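Projects > Student Reports > Robotics Lab
Search this site Enter keywords Go

Two Arms, Two Grippers: What I Learned Comparing Controllers on the Badton Table
Project report by Olesia Kostiuk
Supervisor: Valentyna Symonenko
Submitted Jan 1, 2018

So my original plan was to build a real gripper, and then Taras Marchuk (who had the lab bench before me) showed me how long he'd waited for parts, and I went for simulation instead. No regrets! I spent the fall in the Badton simulator with a two-arm table setup, asking one pretty simple question: if you give both arms the same pick job, does it matter more which fingers you put on them or which controller you run?

I had 2 finger shapes to try. Vasell fingers are long and taper toward the tip, and Maes fingers are blunt and wide. For controllers I used plain position control, which goes where you tell it and doesn't care what's in the way, and a compliant one that Danjuma Jibrin helped me tune in October (he's very patient, I broke it a lot). The test objects are blocks in different sizes and colors plus one blue container that stands up on its own. The arms sit at opposite ends of the table, so each one has a side it likes and a side where it has to stretch.

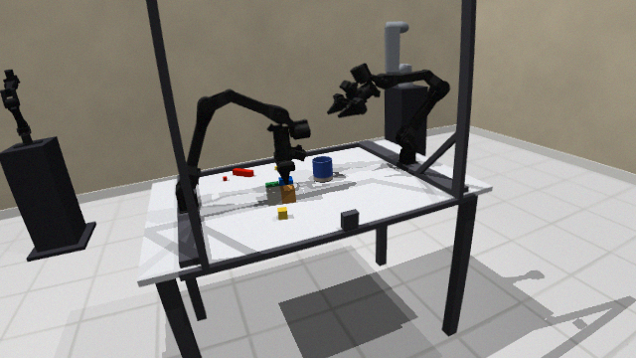 My first mistake was making the blocks too easy. When they were spread out, both controllers did fine and I had nothing to write about. Jarosław Sadowski read my early draft and told me to push some of them together, and wow, that changed everything. A cube by itself gives the fingers room on every side. A cube squeezed in with its neighbors gives you almost nothing, so the arm has to come straight down and pinch whatever edge it can get, and if you're a tiny bit off you shove the whole group across the table.

I ran 200 picks in total, split evenly between the controllers. The grip held until the end of the lift in 117 of them. Most of the failures were from the packed group with position control. The compliant controller was slower (a lot slower, I'd go make tea) but it would give a little when a finger touched the next block over, and then it usually found the gap.

I also want to say something about cameras, because I lost so much time there. My wide view from outside the table was great for checking that the arms weren't about to hit each other and useless for seeing what the fingertips were doing. The close view was the opposite. I ended up logging both and flipping between them whenever a run went weird, and I'd tell anybody starting on this to set that up first.

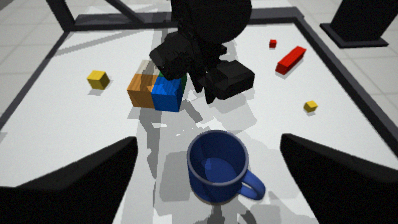 Prandale Student Reports, Vol. 2, p. 14

The mug was its own little adventure. With one arm you can pinch the rim or try for the handle, and I never got the handle to work reliably with either finger shape. Bringing a finger in on each side of the body was much better, especially with the Maes fingers. The long Vasell ones kept tipping it over, which looked funny the first time and then didn't.

If I had another semester I'd fix the friction settings before anything else. I left them at the defaults and I'm pretty sure they flatter the blunt fingers. I'd also like to try the long red block with both arms at once, one at each end. Danjuma thinks the timing would be awful. He's probably right, but my scripts are in the lab folder if somebody wants to give it a go!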